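Going back to paper for the shopping list

I gave up on the list app in April. It was called Nomby, and my sister-in-law Thu Cao had set it up on all our phones so that anyone in the house could add things. The idea was fine. In practice we ended up with three entries for eggs, one entry that said "the good one," and a reminder at 6 a.m. that we were low on cumin.

So now there is a pad on the side of the fridge. It's the cheap kind with a magnet on the back. Whoever finishes something writes it down, and on Tuesday evening I tear off the sheet and go to the store with it in my coat pocket.

I didn't expect it to change how I shop, but it has. With the app I walked the aisles in whatever order the items had been added, looking down at my phone most of the time. With paper I spend a few minutes at the kitchen table first and copy the list over by store section. Produce goes top left, then dairy, then dry goods, and anything from Đỗ goes at the bottom. Đỗ is the small grocery two blocks over where I get herbs, rice noodles and fish sauce, and it closes at seven, so I do it first even though it's last on the page.

The copying is where most of the thinking happens. I see that we have written down cabbage and also that there is half a cabbage in the drawer. I see that no dinner has been planned for Thursday. If I'm tired I skip this step, and those are the weeks I come home with a second jar of mustard.

A few practical notes, in case you want to try it.

Write with something dark. Pencil on a vertical pad is hard to read in a dim kitchen, and ballpoints quit after a few words when you hold them sideways. A felt tip works. Keep spares somewhere close by, or people go off looking for one and don't come back.

Write amounts. "Onions" means two to my husband and a whole bag to my mother.

Keep the old sheets for a while. I have a stack going back to spring, held with a clip, and when I can't think what to cook I flip through it. That's how I remembered the lentil soup we ate all through the cold part of the year and then forgot.

What I do miss is being able to add things when I'm out. If I think of dish soap on the bus, I have to hold on to it until I get home — I usually don't. Xuân, my husband, texts himself and copies it onto the pad later, and he says that works. I've tried it and I just end up with a lot of unread texts from myself.

The app is still on Thu's phone. She adds to it now and then, and I think she's the only one reading it.

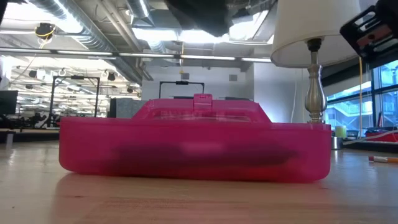 Ok-hee Baek: We do the same with a pad, but I take a picture of it before I leave the house, after forgetting the sheet on the counter 2 weeks in a row. How do you deal with things you buy only every few months, like foil or vinegar? Those never make it onto ours until we're already out.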